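Re: [Grultness-users] Gripper stalls near the power strip

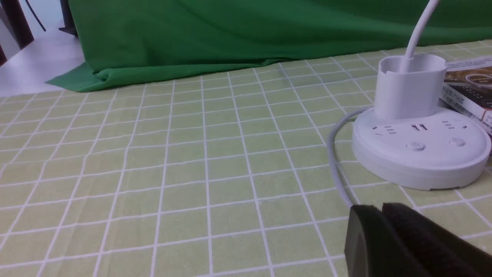 1 min read

On 10/09/2024 the Astilstead bench wrote:
> Arm stopped dead at step 484 again. Same place, right by
> the round power strip. Is it the Sakimel driver?

I don't think it is the driver. We had the same stall in January and lost 60 runs to it. Look at the light grey cable that loops out to the left of the strip and comes back towards the gripper. Ours got under the finger, the force limit tripped and the arm held its position with the cable pinched.

The log only says "timeout 590", so it looks like a software fault – it isn't one.

Please cut the power before you free the cable. Don't jog the arm off it, as ours jumped when the load came off. Then check the sheath for nicks and tape the loop down well clear of the gripper. We have done 3,000 picks since without a stall.

Marinho bench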